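十月 实验记录 洗涤残留组 第 5 批

目的:比较 Gralora 与 Zenley 两种中性洗涤剂在硬水条件下的漂洗残留。上一批数据离散太大,Bảo Lục 怀疑是漂洗水的流量没控住,这批改为定量浸漂,不再用龙头直冲。

水样:自来水加氯化钙调硬度,搅拌至澄清后静置过夜。配了两桶,第一桶桶壁有白色沉积,弃用,重配。电导率仪开机先校准,探头用去离子水冲三遍。Tiziana 上次记录里漏写了温度补偿是否打开,本批全程打开。

器皿分组:塑料碗归 A 组,不锈钢浅碗归 B 组,玻璃杯归 C 组。叉子只做目视,不进统计,齿缝里的液膜量没法标准化。 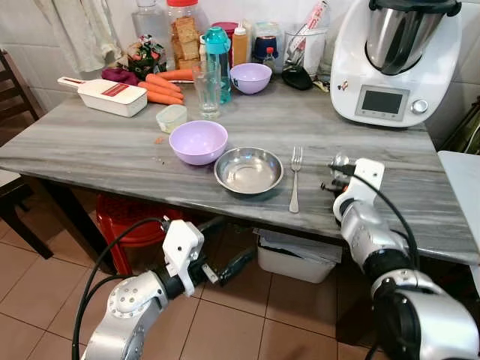 图1 台面器皿:不锈钢碗、淡紫色塑料碗、叉子、玻璃杯。

步骤:
1. 按瓶身刻度配工作液,每件浸泡 5 分钟,不擦拭。
2. 取出,倒扣沥 80 秒,移入漂洗槽。漂洗槽每次定容 2,000 mL,每件单独换水。
3. 漂洗 2 次,第二次的漂洗水留样测电导率,扣除空白。
4. 自然晾干后在侧光下看水痕,按无、轻、重三档记。

09:40 开始 A 组。Gralora 的工作液起泡明显比 Zenley 多,泡沫带进漂洗槽,液面要等一会儿才能读数。Arturo Longo 建议加消泡剂,没有采纳,加了就等于改配方,和前四批没法对。

11:15 A 组完。塑料件的水痕普遍偏重,两种洗涤剂都一样,初步认为与表面疏水、液滴收缩后就地干燥有关,和残留量未必是一回事。目视档位和电导率不能混着下结论,上一版小结里混了,要改。

午后做 B 组。不锈钢件沥水快,第二次漂洗水的读数已接近空白,两种洗涤剂分不开。考虑下一批只测第一次漂洗水,或者把工作液浓度提高一档。Azlan 倾向前者,少动一个变量。 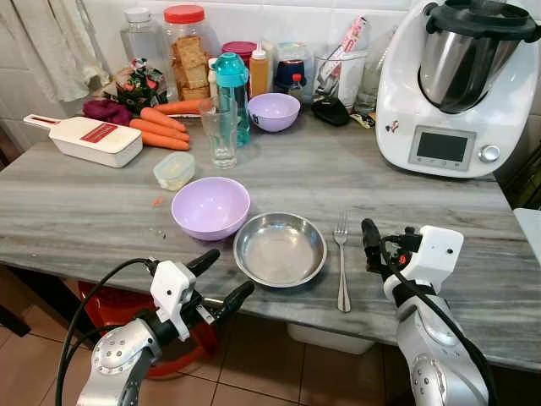

C 组只做完 Zenley 一半。玻璃杯内壁靠底部的弯角处容易存液,沥水时间相同,带出量却不同,重复样之间差得比组间还大。暂定杯子改为称重法:沥水前后各称一次,差值换算带出量,再去修正漂洗水读数。天平在隔壁,量程够,需要和 Marino 那边排时间。

空白样问题:下午的空白比上午高。查了去离子水桶,滤芯更换记录停在 Caltside 供应商上次来的时候,之后没有登记。先换滤芯再复测空白,下午的 B 组数据打问号保留,不删。

其他:
Grasso 的试纸颜色边界不清,三个人读出三个结果,以后只作粗筛。
侧光灯的角度在支架上做了记号,别再动。
标签纸遇水掉了一张,样品瓶改用油性笔直接写瓶身。

待办:
换滤芯,复测空白(Bảo Lục)
杯子称重法写成一页操作说明(Tiziana)
问清 Zenley 新旧批次的表面活性剂含量有没有变,旧瓶的批号已经磨掉了
C 组剩余部分并入下一批,硬水重新配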